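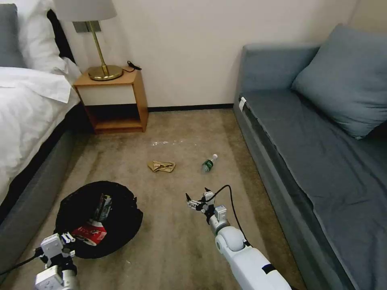 Bed and nightstand, seen from the sofa side.

I have used the Widau duvet for one winter, and I am mostly satisfied. It weighs 600 grams and it is warm enough until February.
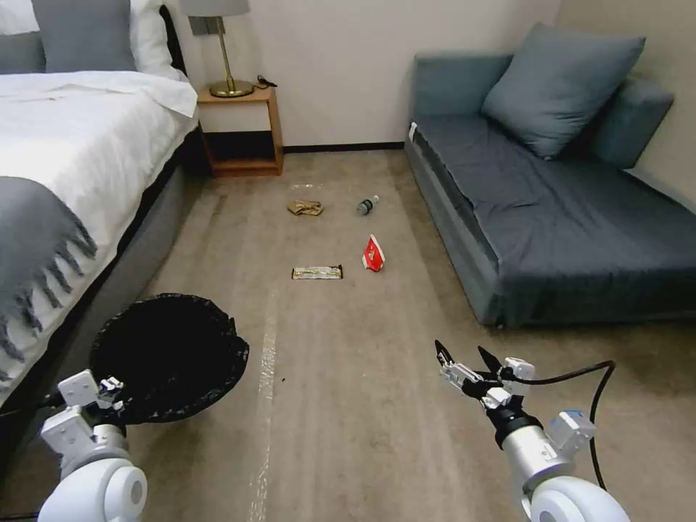 The filling stays in its place after two washes - my old Puvmont went into lumps very quickly. The buttons for the cover are too small for my fingers. It dries slowly, so wash it in the morning.

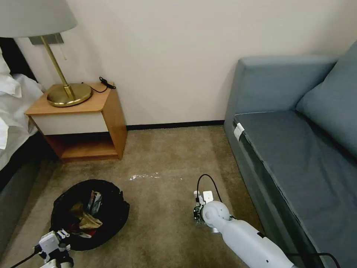

Tang replied that hers lost some warmth after the second wash, and she would buy the Clarkum next time.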